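Category: Station Guides > Tray Handling

4. Working alongside the Saltus cell

The Saltus cell takes over the lifting and placing of trays at the Ernville site. The operator no longer carries trays between stations. The job is now to load, watch and clear faults, and each operator looks after the cell for 60 minutes before changing over.

4.1 Before the shift

1. Check that the green ring surface is clear of tools and loose packaging.
2. Turn each adjustment knob on the centre hub by hand. If one moves freely, tighten it and tell Yannick Rey.
3. Place one tray flat on the ring, open side up, inside the white rim.

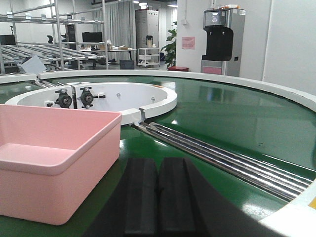

Fig. 4-1. Pink tray on the ring, with gripper fingers and centre hub.

4. Press START on the panel and stand back. The ring waits 10 seconds before it turns.

CAUTION: Keep hands and sleeves away from the metal rods at the hub, even when the ring is still.

4.2 At the gripper station

5. Use empty bins for the first cycle. The grippers set their spacing from the bin walls, and a part left inside can spoil the reading.
6. Look along the gripper cables before you start. Report any that rub or hang loose.
7. Run 20 cycles at low speed, then switch to normal.

NOTE: Staff who packed by hand before July keep their grade and pay. Benvinda Calado holds the training list – ask her for a place if you have not yet done the fault-clearing session.
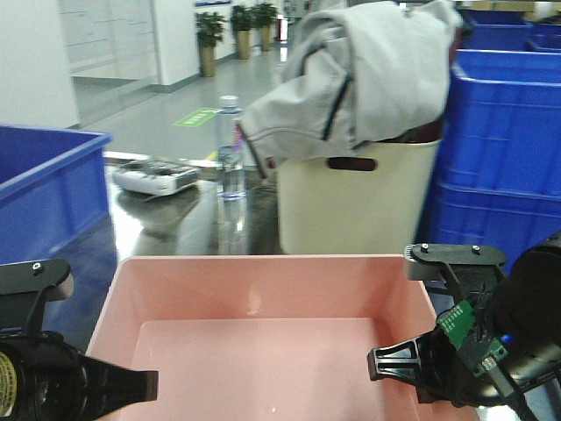

4.3 Clearing a stop

8. If the cell stops, press HOLD before reaching in. Take the bin out by its rim with both hands.
9. Write the stop code in the Faltar log with your initials. The log is used to plan repairs and is not used to rate operators.

If the same code shows again after a restart, leave the cell on HOLD and call Yannick Rey.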